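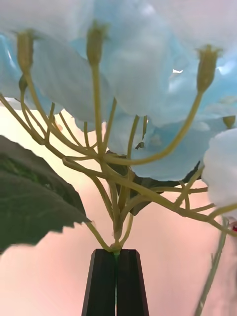

15/05/2024, Sadton lab, bench by the window

Flower task, second session. Goal for today was to get the arm to pick one stem and carry it to the vase without bending the stalks or losing the grip on the way.

Setup as last time except for the finger force. We had it at 61 percent and it left a flat spot on the stem near the tips, so I dropped it to 45 for the first block. Wrist speed is still capped. The Bascombe group had the table before us and moved the base plate, so the first part of the session went to redoing the zero. Please write it on the card if you move the plate.

Block 1, force 45. The grip holds when the fingers close below the point where the stalks split. If they close higher, on the branching part, they catch two or three stalks at once and the head twists as the arm lifts. Changed the grasp height so it aims for the bare stem just under the knot. Better after that. The blue one is the easiest to work with because it has a clear length of stem under the knot and the stalks spread evenly above it.

Block 2, same force, approach tilted toward the leaf side. Bad idea. The big leaf gets in the way of the left finger and the planner treats it as a solid thing to go around. Went back to the straight approach from below.

Block 3, two flowers close together. The detector (Majumder branch, not main) merged the blue and white heads into one box most of the time. It then picks a grasp point between the two stems and closes on nothing. Splitting by color would work for these two but won't help at the competition if they hand us a bunch that is all one color. Somebody should try finding the stems first and ignoring the petals. From the wrist view looking up, the stems are the nearest thing to the camera anyway.

Other notes

- Wrist camera exposure: the petals wash out if it is set for the stems. I left it set for the stems.
- Finger pads: the left one is coming loose at the bottom. Pressed it back. Needs new tape before the next session.
- Log files are in the Brostik folder under today's date. Block 2 has a gap of 2 minutes where I forgot to restart the recorder.
- The emergency stop on the cart sticks a little. It works, but push it all the way in.
- Vase is too light. It tips if the stem touches the rim. Put 200 g of gravel in the bottom and it stayed put.

Rules question for the July event: does a petal on the table count as damage, or only a broken stem? The sheet says "visibly damaged" and stops there. I'll write to the organizers. Until we hear back, treat both as a fail in our own scoring.

Next time

- [ ] tape on left pad
- [ ] force sweep between 45 and 61, same grasp height
- [ ] stem-first detection, even a rough version
- [ ] vase moved to the far corner so the arm has to turn with the flower
- [ ] ask for the table in the morning slot so the zero doesn't get lost again

Arm parked, air off, key back in the drawer.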